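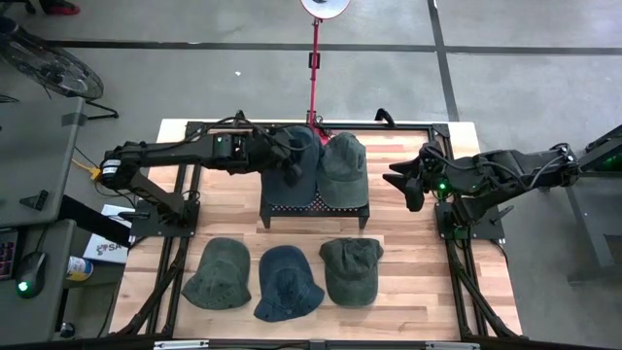

Photo: Prasen / Walton Hat Drawer gallery

The Hat Drawer

Hello and welcome to the hat page! If you got here from the coat page, you already know how this works (I pull everything out of one part of the house, put it on a table and then talk about it for far too long). October is hat month for me, because that's when the summer caps come off the hooks and the wool ones go up, and every year I find caps I'd forgotten I had.

Only one picture this time, so I'll take the hats in batches.

The two on the stand
The little black stand with the mesh top is my favorite thing for hats. Air gets in from underneath, which is just what you want after you've sponged out a sweatband. The navy blue cap is on the left and the faded grey-green baseball cap is right up against it. I love that grey-green one – it has gone the color of an old canvas tent and I wouldn't swap it for a new one. It came from a market stall in Pultosby and cost me 200 of the local coins, which sounds like a lot until you find out a coffee was nearly half that.

The row in front
These go straight on the wood. Dark olive-green on the left, dark navy in the middle, dark green on the right with its brim toward the front edge. Yes, I have a type! I keep telling myself the next one will be red or yellow, and then I walk into a shop and come out with something the color of a pond.

The crumpled olive one
It spends most of the year in a coat pocket, so it crumples, and I've made my peace with that. If yours bothers you, hold it over a steaming kettle for a minute (mind your fingers), push the crown out from inside with your fist and let it cool over a bowl. Works on creased crowns too – the navy one in the middle is next.

The dark green baseball cap
The crown is pretty wrinkled but the brim still has a lovely smooth curve. I never fold a brim, ever. This one did the whole Ķēniņš trail with me, 3 days of it, mostly in drizzle, and I wore it to bed on the second night because the hut was freezing.

The tabletop
I get more mail about butcher block than about anything I put on it! I like the mix of tan and cream and reddish brown, and dark caps show up nicely against it. I oil mine 2 times a year and wipe it with a barely damp cloth in between.

Scarves are next, once I've found the other half of them. The coat page just went past 3,000 visits, so thank you, and do keep sending me your own hat stories. I read them all with my morning coffee.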